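Collecting suturing demos – wrist cameras, and what counts as a bad example?
Flirkberg Boards > Robot Learning > Data Collection

threadbare_9
13 October 2018
Hi all, long-time reader, first real post. I've been gathering demonstrations for the Bedeo project, where we want a policy to learn simple stitching from people driving the arms by hand. We're at 1258 clips so far, one clip per stitch attempt, and I'm stuck on a boring question – what do I throw out?

My rule up to now: if the needle gets dropped, the clip goes. But then I go through the wrist views and half of what I kept looks messy too. Glare right where the needle meets the pad, one tool hiding the other, big blurry instrument in front of everything. Two from the same sitting:

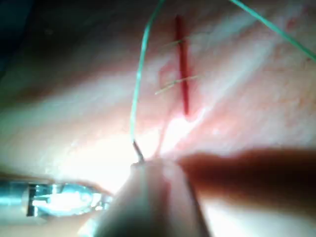
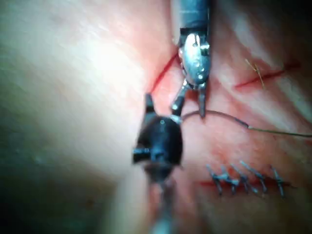 Shehu Manipulation Group – Demonstrations and Labeling

The first is the kind I worry about. The needle goes straight into that bright patch and I can hardly tell where the tip is. The second I like a lot more, you can follow the needle's curve and the thread running off to the right. Would you keep both?

gluegun
Keep both, easy. If the glare is there when the thing runs, it needs to be there when it learns. I cleaned up a set last April, took out every clip with washed-out spots, and the policy froze the first time someone moved the lamp. Took me 5 weeks to collect it all again.

pollywog44
Gonna disagree with gluegun a bit. Glare all over is fine. Glare exactly on the contact point, over and over, teaches it to guess. I'd move the light a little between sittings and keep the old clips but tag them.

Also, dropped needles! Please don't bin those. Pickups are the best recovery examples you'll ever get.

threadbare_9
Ugh, I've been deleting the drops this whole time. Is there any trick to labeling them? Our tool (Fastari) only has pass and fail.

pollywog44
Split the clip. Everything up to the drop is fail, everything from the pickup on is its own clip. We do it with 4 tags: approach, drive, pull, recover.

gluegun
4 tags is asking for trouble if you've got more than one person labeling. Ours never agreed on where drive stops and pull starts. I'd go with two and fix it later.

pollywog44
Sure, if you enjoy fixing it later. Write down one rule (pull starts when the jaws let go of the needle tail) and it's fine.

ohmslaw
Different question for OP, do you swap pads? In your second one there's a cut with five stitches in it already, next to the one under the tools. I'd want fresh pads in the mix as well as used ones, or it may pick up on the finished row as a cue.

threadbare_9
Hadn't thought of that. We swap when a pad gets chewed up, so it's mostly used ones. I'll do the next 9 sittings on new pads and post what changes. And I'm trying the split clips tonight, with all 4 tags – sorry gluegun!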